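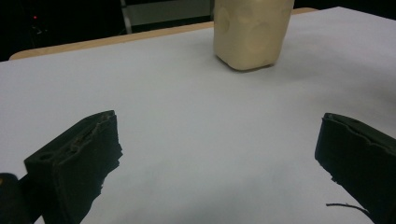
Halima Chukwu wanted to know, before I had my coat off, why a course called Introduction to Manipulation spends its first month on people squeezing things by hand. Fair question. Because the robot learns from you, Halima, and so far it has had terrible teachers.

Handout 4: Collecting demonstrations
Team project, Marinho section

What you are doing
Each team records 40 demonstrations of one tabletop task with the hand-held grippers. A demonstration starts with the fingers open and away from the object, and ends with the fingers open and away from the object. What happens in between is your grade.

Approach
Come in slowly. Last term's teams lunged at everything like it was the last sandwich, and the trained policy lunged too - faithfully, and into the table.

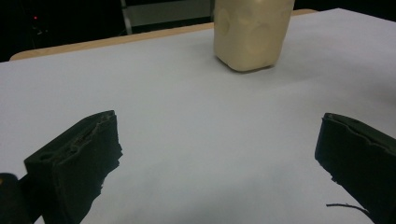

Pick a line toward the object and stay on it. If you change your mind halfway, stop the recording and start over. A hesitation you barely noticed will come back in October as a robot arm that stops to think about its life choices.

Keep the failed takes in a separate folder. Belmiro Frade's team mixed theirs in with the good ones and produced, after two weeks of training, an excellent dropper of cups.

Two-handed tasks
Agree on which hand moves first and write it down. One person holds both grippers; sharing them between partners has been tried, and the partners no longer speak. Keep your cables behind your wrists.
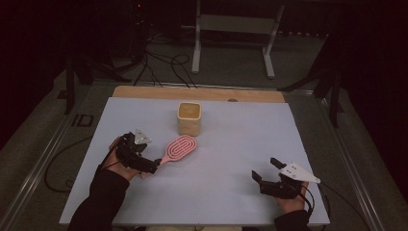
What to hand in
1. Your recordings, uploaded to Unbridge by 4 p.m. The server clock is the one that counts.
2. A one-page log: task, operator, takes thrown out and why. "It looked weird" is not a why.
3. A short paragraph on what you would do differently. Vitória Prata will read these, and she has read many.

Reading for next time: chapter 2, skipping the proof unless you enjoy that sort of thing.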